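Hakka Pounded Tea at Home: Kitchen Tips for Lei Cha

The Hakka are a Han Chinese people whose ancestors moved south over many centuries, settling in the hill country of Guangdong, Fujian and Jiangxi and later in Taiwan and Southeast Asia. Lei cha, or pounded tea, is made in many of their communities, and no two make it alike. In some places it is a sweet, nutty drink for guests. In others it is a savory green soup poured over rice and vegetables. The tips on this page cover both kinds.

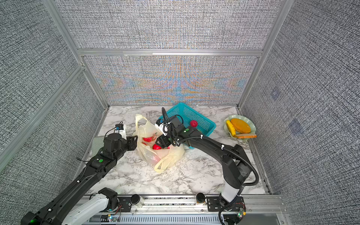 Su-chen Kao
Food and Customs Editor

The bowl

The traditional bowl is unglazed on the inside and scored with fine ridges. The ridges do the work, so a smooth mortar takes much longer. A Japanese suribachi is close in design and easier to find in the United States. Buy one wider than you think you need. Sesame seeds jump, and the liquid goes into the same bowl later.

Rinse a new bowl, then grind a handful of raw rice in it with a little water and throw the paste out. Repeat until the paste comes out clean and white. Mine took four rounds.

Don't use dish soap on the ridged part. Fill the bowl with hot water right after the meal, let it sit while you clear the table, and scrub along the ridges with a stiff brush. Dry it upside down on a rack overnight. If it smells of old oil, scrub it with a paste of baking soda and water and rinse it several times.

A damp towel folded under the bowl keeps it from walking across the counter. The older way is to sit on a low stool and hold it between your knees, and that is still the most comfortable position for a long session.

The stick

Families often cut the grinding stick from guava or camellia wood. Both are hard and have no bad taste. A little of the wood wears away into the tea with every use, so never use a treated dowel or anything with varnish on it. If you cut your own from a guava tree, be sure the tree hasn't been sprayed, peel the bark, and let the stick dry in the shade for several weeks.

A longer stick is less tiring. Hold it loosely near the top with one hand and guide it lower down with the other. The motion is a circle around the wall of the bowl, with very little pounding despite the name.

Order of grinding

Start with the tea leaves, dry, until they are close to powder. Oolong and green tea both work. Add the peanuts and sesame next, and keep going until the oil comes out and the paste turns shiny. Fresh herbs go in last if you are making the savory kind. Tear them first, or the stems will wrap around the stick.

Toast the sesame in a dry pan over low heat and take it off as soon as it smells nutty. It goes on cooking in the hot pan, so tip it onto a plate. Peanuts can be roasted a day ahead.
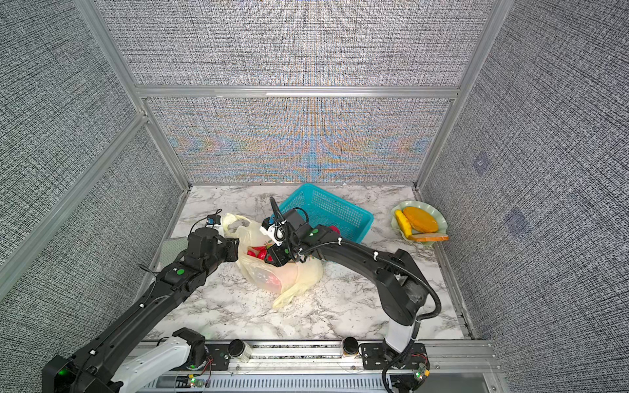

If the paste climbs the wall and stays there, add a spoonful of warm water and scrape it down with a rubber spatula. Go slowly with the water. A wet paste slides around under the stick and never gets fine.

A blender is acceptable for the herbs. Use short pulses, no more than 45 seconds in all, because the leaves warm up and lose their color. I would still do the tea and nuts by hand. Chi-keung Lui, who cooks the savory version for his whole family at New Year, uses a coffee grinder for the tea leaves and the bowl for everything else, and I couldn't tell the difference at his table.

Water

Use water just off the boil. Pour in a small amount first and stir until smooth, then add the rest. For a sweet lei cha for four people I use 700 ml. The savory soup should be thinner than most beginners expect, since the rice soaks it up.

Don't boil it again once it is mixed. The nut oil separates and the herbs turn brown. To rewarm a bowl, set it in a pan of hot water and stir.

Herbs

Mint, basil and cilantro are all common, along with mugwort where people can get it. If the soup comes out bitter, the usual cause is too much mugwort or too much tea. Half a cup of tea leaves is a lot. Two tablespoons will do for a family pot.

Blanch the herbs for a few seconds and squeeze them dry if you want a brighter green. Purists skip this. The flavor is a little milder.

Toppings for the savory bowl

Chop everything small and keep each topping in its own dish: long beans, leafy greens, preserved radish, fried tofu, roasted peanuts. Rinse the preserved radish twice and taste it before you fry it, as brands vary a great deal in salt. Cook the mildest vegetable first and you can use one pan for all of them without washing it in between.

Let people pour their own soup. Children often prefer it on the side.

Keeping it

Ground paste without herbs keeps for a week in the refrigerator in a clean jar, pressed flat with a thin layer of oil on top. With herbs in it, use it the next day. It also freezes well in an ice cube tray, one or two cubes to a cup.

Dry mix (tea, sesame, peanuts and a little sugar) should be made in small batches. The nuts go stale before the tea does. Smell the jar before using it and throw it out if it smells like paint or old crayons.

If someone at the table has a nut allergy, roasted pumpkin seeds can stand in for the peanuts, but an unglazed bowl holds on to what was ground in it. Keep a separate one for that purpose, and a separate stick.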